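Foire aux questions – Planificateur bimanuel Alik

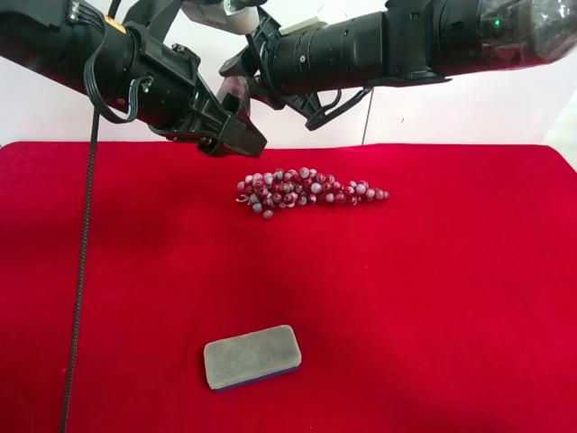 Les deux bras au-dessus du plan de travail rouge, avec une grappe de raisin artificiel et une brosse pour tableau blanc.

Comment le logiciel évite-t-il les collisions entre les bras ?
Le planificateur contrôle chaque trajectoire par rapport à l'autre bras et impose une marge de 45 mm, modifiable dans le fichier de configuration.

Un objet absent du catalogue peut-il être saisi ?
Oui. Le catalogue compte 119 modèles ; à défaut, le module de perception Fandum propose jusqu'à 20 prises candidates.

Quelle version est prise en charge ?
La version 4, diffusée en mars – les versions antérieures ne reçoivent plus de correctifs.

À qui signaler une anomalie ?
À M. Ivan Karpenko, laboratoire Sugden, en joignant le journal d'exécution.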